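# Hand-held gripper demonstrations, Stunham floor sessions

The Gutholm project collects demonstrations of household tasks without a robot in the loop. A demonstrator sits or kneels on the floor, holds a gripper in each hand and does the task. The grippers have the same jaw geometry as the end effectors on the Gutholm arms, so what the jaws do in the recording is something the arms can be asked to do later. We still use remote control for some work (see the notes near the end), but most of the tidying and packing tasks are now shown by hand.

This page covers the small-item task with the grey box. Earlier gallery pages dealt with cloth and with drawer handles, and the method has changed enough that the text there should be read with care. In particular, the grip calibration described on the drawer page is out of date.

Each gripper carries a white cube printed with black square markers. The position and angle of the hand are worked out from whichever faces are in view. Jaw opening is measured separately inside the grip and sent down the cable. The two streams are joined afterwards, and most of the faults we find in a recording are in that join.

The starting position for the task is the item on the rug side of the box, with the right hand making the approach. The left hand is free to steady the box or deal with the lid, and demonstrators are asked to keep it raised and in view when it has nothing to do.
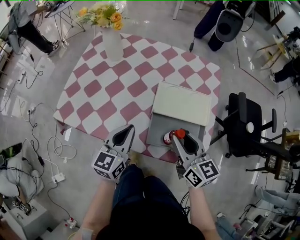
**Stunham - November 10, 2024**

Approach with the right gripper to the small bottle with the red cap. The bottle is an awkward item for a parallel approach, as a jaw that arrives too high closes on the cap and the item swings when lifted. Zuleica Camargo wrote the instruction sheet for this task, and it asks for the fingers to come in low and to stop for a moment before closing. The stop gives the segmentation script a clean boundary between reach and grasp.

We had previously left the pause out, on the grounds that it made the motion unnatural. It does. The policies trained on the unpaused recordings tended to close early, however, often while the wrist was still travelling, and the pause was put back in April. It need only be long enough for the hand velocity to fall below the threshold in the script. Some demonstrators hold it for much longer than that, and the surplus is trimmed.

## Surface and surroundings

The patterned rug is used on purpose. The floor in this room is glossy and reflects the ceiling lights, and the first recordings made straight on it had bright patches that moved whenever the demonstrator leaned forward. The rug removes most of that from the working area. Its diamond check also gives the visual odometry plenty of corners to hold on to, although a repeating pattern brings its own trouble: a fast turn of the head can cause the tracker to lock on to the wrong diamond and report a sideways jump.

The vase of roses at the far end helps with this. It is tall, it is not repeated anywhere, and it stays in view for most of the task. Anežka Gajdoš tested the same sequence with and without a fixed object there, and the jumps were rarer with one. Anything of a similar height and irregular outline would serve. Once a session has started it must not be moved, and if it is knocked the recording is stopped and a new one begun.

People and furniture around the rug are left in. We do not screen off the area or ask others to keep clear, beyond keeping feet off the rug itself. A policy that has only seen an empty room behaves badly when somebody walks past, and clearing the room for every session would not be practical in any case.

Cables are the weak point of the layout. Those from the grippers should hang behind the jaws and be slack enough for a full reach across the box. If a cable pulls tight, the demonstrator compensates without noticing, and the recording then contains a small tug at the end of each reach that the arm will reproduce faithfully. Chia-hao Liu checks the slack by having the demonstrator touch all four corners of the rug's working area before the first recording.

For the sequence below, the red-capped item starts on the grey surface with the pale, flat lid section further back. The right gripper comes in at an angle, and the left stays low and open.
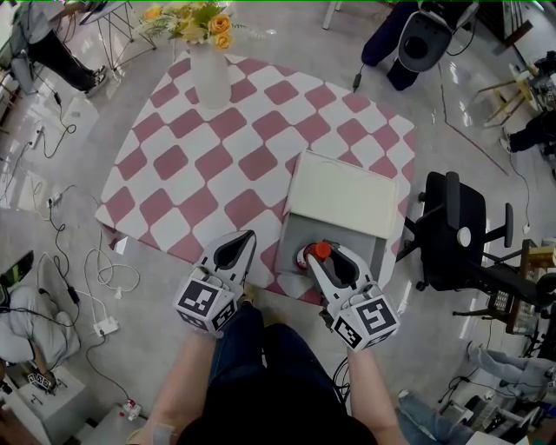 The angle matters more than the speed. The arms have less freedom at the wrist than a person does, and it is easy to record a grasp that looks tidy and cannot be reached by the hardware. Each recording is therefore passed through a reachability check before it goes into the set. The check takes the two hand paths, fits them to the arm model at the nominal base position and rejects any recording in which a joint limit is exceeded for more than a few frames.

Rejections at this stage were high to begin with. Nearly all of them had the same cause: demonstrators were letting the elbow drop and rolling the wrist outwards to see past the marker cube. The cure was to move the box slightly further away from the knees. Hugo Moya has marked the preferred sitting position on the session plan, and it should be followed even by people with a long reach.

## What counts as a usable recording

A recording is kept if all of the following are true:

- both cubes are tracked from the first movement to the last, with no gap longer than nine frames;
- the jaw signal and the video agree at every closing and opening;
- the item is released under control, with the jaws opened at the destination;
- the demonstrator's hands and the item stay within the head view;
- no one else touches the box, the lid or the item.

Failed grasps are not a reason for rejection. If the item slips and the demonstrator picks it up again, the recording is kept and tagged as a recovery. Recoveries must be real ones. We tried asking for deliberate slips and the results were easy to spot, since the hand was already moving towards the place where the item was going to land.

The set for this task stands at more than 2000 recordings, of which 800 use the present grip calibration. The older ones are still used for pre-training but are left out of the final stage. Merging the two is possible in principle, as the difference is a constant offset in the jaw signal, but the offset varies slightly between grippers and the original pairing of grippers to sessions was not always written down.

## Left and right

The grippers are identical in shape and are told apart by the patterns on the cubes. They must not be swapped between hands. A swap does not cause an error during recording and everything appears normal on the monitor. It shows up only when the paths are fitted to the arm model, at which point the hands are crossed and the whole session is useless unless someone relabels it by hand. A-yeong Sung has added a check at start-up that asks for the right gripper to be lifted on its own, and this has so far caught two swaps.

Before a session, wipe the cube faces with a dry cloth. Fingerprints on the black squares are enough to lose a face at shallow angles. Do not use tape on or near the markers, even for a short time.

Small red items have been used for much of this work because they stand out well against the pink and white check and against the grey of the box. The next line of the task sheet concerns the front edge of the open box, with a small red object between the right-hand jaws and the lid up behind. 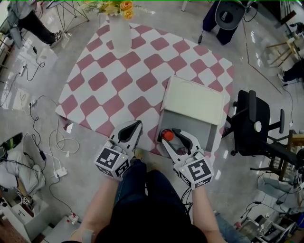

Clearance at the front edge is set at a finger's width. Demonstrators who work quickly tend to skim it, which a person can do safely by feel and the arm cannot. Contact with the edge is logged as a separate event in the recording if it can be heard on the audio track, and those recordings are used only for the collision model.

Closing the lid is treated as a second task with its own start and end. Running the two together produced long recordings with a change of hand roles in the middle, and the policy had difficulty deciding which arm was meant to be idle. Splitting them costs a little time in the session and saves a good deal in labelling.

## Remote control for comparison

The same task has been shown by remote control on the Hellitz bench, using a leader pair of arms with the Gutholm arms following. Quality of individual recordings is good, and every one is reachable by definition. The drawback is pace. The operator waits for the follower to settle before each grasp, and the resulting motion is slow and full of small corrections. There is also no feel for the weight of the item, so the jaws are nearly always closed harder than needed.

Our present practice is to use the hand-held grippers for the bulk of the set and remote control for the cases where the contact itself is difficult - pressing a lid home, for instance, or drawing an item out from a tight corner. The Brandão group trains on remote recordings alone and reports smoother placing than we get, but their items are larger and the tasks are not directly comparable.

## Known problems

Jaw signal drops to zero for a single sample when the cable connector is twisted. The filter removes it in most cases. If it appears repeatedly, change the cable and note the change in the session log.

Head view drifts upwards over a long session as the demonstrator tires. Check the view between recordings and reset the strap if the lower edge of the box is near the bottom.

Tracking of the left cube is poorer when the forearm is laid flat. No fix at present, other than asking for the wrist to be kept up.

Session logs and the current task sheet are kept in the Gutholm shared folder under the Stunham heading. Corrections to this page go to Anežka Gajdoš.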